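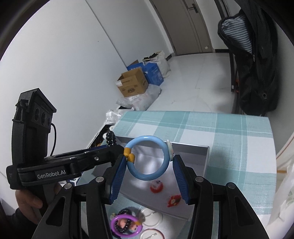
# Buying season: the bench, the budget and the small plastic objects

Every January we promise to plan the equipment money early, and every autumn we plan it in a fortnight with cold tea. What follows is the gallery page for the people who pay for Loltik and like to see where it goes. There is less to look at than last year and a good deal more to read, so scroll at your own speed.

We are buying for the sorting and handling work: hand-held grippers first, then the arm they are meant to teach, then all the dull things that hold the first two up. The list was drawn up by Firouzeh Alipour and cut down by Amedeo Grasso, who has never met a line he couldn't shorten.

## On the table

**The ring.** A thick, glossy, light blue hoop with a bit of yellow at one side and a small white cartoon figure at the other, held between two ridged blue finger pads. It is an excellent test object. It is smooth, it is curved, and the little figure gets in the way of any plan you had for it.

**The pads.** Ridged, blue, and the part of a gripper that every quotation forgets. Nuvach priced theirs as "consumables" on a separate sheet, which arrived four days after the main one. We have put spare pads in the budget as 2 full sets per gripper. Amedeo wanted one. Amedeo does not change the pads.

**The jaws.** Black, angular, with triangular cutouts and silver screws. Ask any supplier whether the screws are a standard size and listen to the length of the pause. Trostard answered straight away, and that did them more good with us than the brochure.

**The second unit.** Upright black housing, three round lens openings, a thin black cable looping out of the side, and GenRobot.AI in white along the arm. Anyone drawing up a plan for hand-held units should budget by the pair. We budgeted by the unit in our first draft, and Lucrezia Melis sent it back with a single question mark in the margin.

**The cable.** It gets its own entry as it got its own argument. Cables are 88 on the sheet, for the lot, with clips. If you think that's a lot for cables, you have never spent an afternoon looking for the one that works.

**The tray.** Shallow, white and grey, with raised edges. It may be a box lid. Suppliers will sell you a "work-holding surface" and we have the leaflet. The raised edge is the feature you want, whatever you end up calling it, and we have moved the leaflet's share of the money to lighting.

**The small stuff.** A red-and-white figurine, a red-and-yellow flower-shaped toy, a purple ring with a doll figure lying inside it and a loop of dark beads over the top, and a couple of round badges with white rims. Sveva Ferraro has asked for a proper line for test objects at 176 and she is going to get it. Beads are the ones to buy more of. A rigid ring flatters a gripper, and a string of beads tells you what you have paid for.

**The tablecloth.** Pale aqua and white checks. The plan has an entry for plain table coverings, in two colours, neither of them cheerful. Morena Palumbo has lodged an objection on grounds of morale.

## Around the table

**Boxes.** Brown one, blue ones, plastic bags in attendance. Storage was left out of the last three budgets on the theory that floors are free. We have now priced shelving, and the floor was the better offer for a long time.

**Chair, with backpack.** Seating is staying as it is. So, I suspect, is the backpack.

## The sheet itself

For those who skipped straight to the money:

- Hand-held grippers, one pair, with spare pads: 1,830
- Test objects, assorted: 176
- Cables and clips: 88
- Shelving: waiting on Ferraro, who are no relation to Sveva and are tired of being asked
- The arm: held over until the grippers have earned it

The arm is the item everyone writes in about. It is the handsome one. It is also the one that needs a mount, a guard, a power supply and a training day, and Trostard's quotation covers the mount. We asked about the other three and were sent the brochure again. Until somebody gives us a price with everything in it, the arm stays on its own page, in pencil.

If you are doing a plan like this for your own group, borrow ours and change the numbers. Get the pads quoted with the gripper, in writing. Ask how long a repair takes and who pays the postage. Put the test objects in the budget even if it feels silly typing "plastic ring" into a column headed Capital.

Comments on the draft go to Firouzeh. Comments on the tablecloth go to Morena, who has already made up her mind.

*Page last changed 9/25/22. Shelving price to be added when it comes.*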